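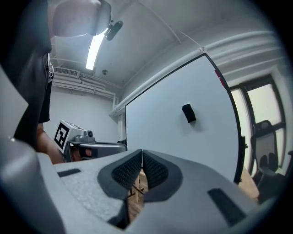
Dretex drops the wall markers from its gripper tracking software

Dretex has released version 2 of Plunum, the software that works out where a hand-held gripper is in a room and turns a person's movements into paths a robot arm can follow. The update went out to existing users in August and is a free download for anyone already on a support plan.

The main change is in how the software finds its position. The first version needed printed markers stuck to the walls or the bench before a session could start. Version 2 builds its own map of the room from the wide-angle video and matches each new recording against it. Markers mounted on the grippers are still supported, and the company recommends them for two-handed work, where the software has to know how far one gripper is from the other.

Plain surfaces have been a sore point for users. A whiteboard or a bare white ceiling gives the tracker very little to hold on to, and a bright window can wash out whatever is near it. Plunum now gives less weight to those areas and leans on edges, pipes, light fittings and furniture legs. If tracking drops out partway through a recording, the software marks the gap and keeps the good sections on either side. Version 1 threw the whole recording away.

Brikance, which makes planning software for small robot arms, tested the release before it went public. It ran 2704 recordings through both versions, all made in ordinary offices and workshops. The old version rejected 900 of them. The new one rejected 100, mostly recordings where the gripper had been swung too fast for the video to stay sharp.

The planning side has had less work. Paths can now be checked against an arm's joint limits before they are exported, and the colour of each segment shows how close it comes to a limit. Export to the Chambi motion format is included, though gripper width is still saved in a separate file. Dretex says the two will be merged in a later update.

Maps made with version 1 won't open in the new release and have to be recorded again. Old recordings can be reprocessed as long as the original video has been kept.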